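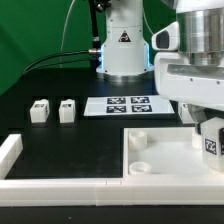
Courses > Robot Learning > Unit 4 > Reading success rates

The Ruddock method, as the Trinuvgate report presents it, claims that a policy trained on one arm can be moved to a second arm with very little new data. I want you to be suspicious of that claim before you admire it. The headline result is 39 successes in 50 trials, and a lot hangs on what was allowed to help. Start with the fiducials. There is a marker on the cube in the gripper, there are markers on the cubes standing on the table, and four more are printed on the sheet at the foot of the arm column. A marker gives you an object's pose almost for free. If the policy gets those poses as input, the perception problem has been taken out and we are grading a motion planner.

The report says the markers are used "for evaluation." Fine, but the training images contain them too. A network fed 671 demonstrations can learn to key on a black square with a white border, whether or not anyone meant it to. The way to find out is to cover the markers and run the trials again. I could not find that test anywhere in the report or its appendix.

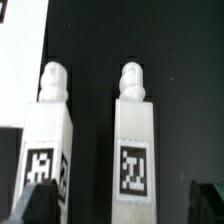 The same worry applies to the wrist view. Up close, a marker can take up a good share of the pixels, and the shape of the part hardly has to matter. Kutine, the baseline they compare against, was run without a wrist camera at all. So the gap between the two methods mixes at least two changes, and the authors credit all of it to the one they like.

Then there is the size of the test. With 50 trials, 39 successes is 78 percent, and a 95 percent interval runs from the mid 60s to the high 80s. The Burnness follow-up falls inside that range and was still written up as an improvement.

For next time:

Work out the interval yourself. Say which formula you used.

Write down what counted as a success. The report gives two definitions, one in the text and a looser one in the table caption.

Design the covered-marker test. Keep it to one page, and say what result would change your mind.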